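Chapter 8
Reaching, Grabbing, Letting Go

I still remember my first spring in the Flaston robotics club. We had 11 students and one arm we called Brinik, and our whole plan for the June meet was "pick up the ball and put it in the bin." How hard could it be? I wrote that plan on the whiteboard in four words and went to get a sandwich!

By Friday we had logged 1,529 tries. Brinik had dropped the ball on 747 of them, and I had stopped eating sandwiches and started reading about friction. (You'll get your share of that in Section 8.2 -- bring a pencil.)

In this chapter we'll take one grab and slow it way down. You'll figure out where the fingers should touch, how hard they should squeeze, and when to let go. I'm going to ask you to do a lot of it by hand first, before you write any code, and I mean that. Keep your notebook from Chapter 7 open, because we're using the same joint angles.
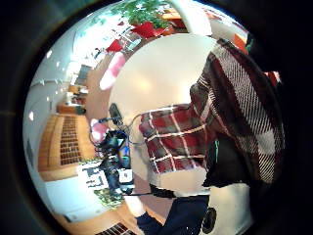

Figure 8.1 Working up close in a room with desks, cubby shelves and plants.

Before you read on, pick up a cup and set it down again with your eyes shut. Write down every point where your hand stopped or changed speed -- we'll need that list for Exercise 1.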